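Dovley Neighborhood Association
Minutes of the regular meeting, 25 May 2022

The meeting opened at the Usley Street hall with 12 members present. The minutes of the last meeting were approved with one correction: the hall rental was paid by check, not in cash.

Street drainage
The county has still not cleared the storm drain at the corner of Usley Street and Petkov Lane. Water stood over the sidewalk after both of the big rains this spring. The secretary has written twice and had one reply, which said the work is on a list. Members agreed to send a third letter and to copy the district office. Anyone with pictures of the flooding should send them in before the letter goes out.

Plant sale
The sale brought in $600 after costs. Tomatoes and peppers were gone by midmorning, and the herbs were slow until the price came down. Next year we will order fewer herbs and more peppers. Several buyers asked for native shrubs – the nursery at Biltia may be able to supply these, and a member will ask about prices. Leftover pots are in the hall shed and are free to anyone who wants them.

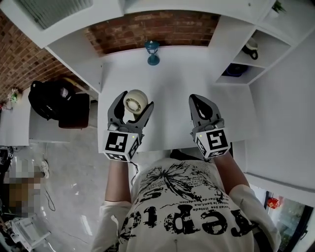 The money from the sale goes to the general fund for now. A member proposed putting half of it toward new folding tables for the hall. There was some discussion about whether the old ones could be fixed. It was agreed to get a price on tables and bring the question back next time.

Parking on Petkov Lane
Two households have complained about trucks left overnight near the bend, where it is hard to see oncoming cars. The association can't issue tickets. The secretary will ask the town whether a No Parking sign is possible on the inside of the curve. One member was against a sign and asked that this be noted.

Summer picnic
Set for August, in the field behind the hall, with the exact day to follow once the field is booked. We need 4 grills and have 2. The association will buy the meat and rolls, and side dishes are potluck as before. Dogs are welcome on a leash.

Other business
The lock on the side door sticks. A member will look at it this week. The key list is out of date – if you have a key, please tell the secretary.

The meeting closed at 8:40 p.m.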